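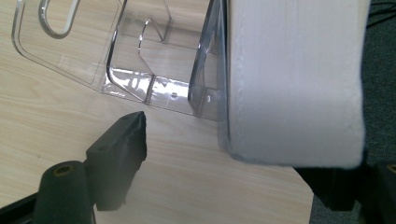

Went to the Skokley open day in September to price grippers for our packing bench. Budget is tight, 1000 a station all in, and Gronska wants 384 just for the hand-held pair. Padding on the fingers is extra. Ask about that, the black wrap on theirs looked torn at the top and we handle clear trays and foam all day. Sarnia quote was lower but no cables inculded.

Second table was a book and a clear divider organizer, a gripper in each hand. Cables everywhere, so add clips to the list.
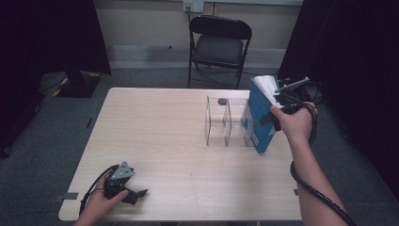

What we'd order

2 pairs, Gronska. Spare pads. Skip the Tam stand at 259, maybe next yr.

Comments

does the 384 cover shipping?

No, thats extra. Will post when I hear back.

we got the Tam stand, worth it imo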